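Registry diary, October

The morning list was taken up with the property settlement in Rivas and Jommont. Counsel for the wife filed 219 pages of bank records, which the registrar accepted over objection. Ms. Sarmiento asked that the prenuptial agreement be set aside. The parties were given 45 minutes to confer and returned without terms. Valuation of the Tirnorlow house is due in 20 days.

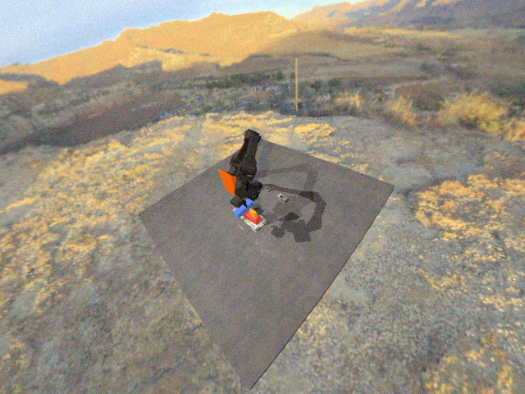
Recent entries
Dusa: costs order varied
Spousal support, list of 39 matters
Filing hours for October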